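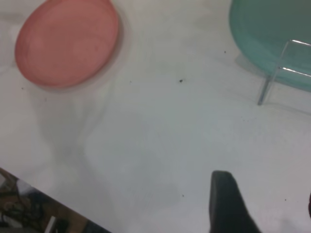

Plate rack

A plate rack is a household stand that holds plates apart from each other, usually on their edge, for drying, storage or display. It is found in kitchens, dining rooms, school canteens and shops. The name is also used for wall shelves with slots, and for the lower basket of a dishwasher, but in everyday speech it mostly means a small stand placed on a counter or a table.

Construction

The simplest plate rack has two side parts joined by crossbars. The plate stands between the bars, and its weight presses it against the back one. The distance between the bars decides which plates fit. A rack made for flat dinner plates often does not accept deep soup plates, because the curve of the plate touches the next bar before the rim reaches the bottom.

Racks are made from wood, steel wire, coated wire, bamboo and several kinds of plastic. Wood is gentle to the rim of the plate but must dry well between uses. Steel wire is strong and thin, though the coating may open at the corners after some years and leave rust marks. Clear acrylic is popular for display, as the color of the plate can be seen through the bars. It scratches easily and should not be cleaned with powder or a rough sponge.

Types

A drying rack has open slots and stands over a tray or beside the sink. The plates lean a little, so that water runs to the lowest point of the rim.

A storage rack is kept inside a cupboard. It lets the user take one plate without lifting the whole pile – this is useful with heavy stoneware. The Gendeso rack, sold in a flat box and put together without tools, belongs to this type and holds 11 plates.

A display stand holds one plate, sometimes two, and turns the front side to the viewer. The Ketov stand is a known form of it, with straight bars and a low front stop 19 millimeters high.

History

Wooden plate racks were fixed above stone sinks in many larger houses, where the washed plates dried in place and stayed there until the next meal. Small racks for the table came into use later, together with cheaper factory plates. The household museum in Imstead keeps 162 racks and stands, most of them from private kitchens. The collection is open to visitors from September.

Use and care

Plates of different sizes should be placed with the largest at the back. A stand for one plate needs a level surface, and its feet should stand fully on the table – a plate that leans too far forward can slide over the front bar. Plastic plates are light and may move when the table is pushed, so a deeper slot is better for them.

Acrylic and coated racks are washed by hand in warm water with a little dish soap. Wooden racks are wiped and left to dry in the air.

See also

Dish drainer
Plate hanger
Tableware

Last edited January 19, 2023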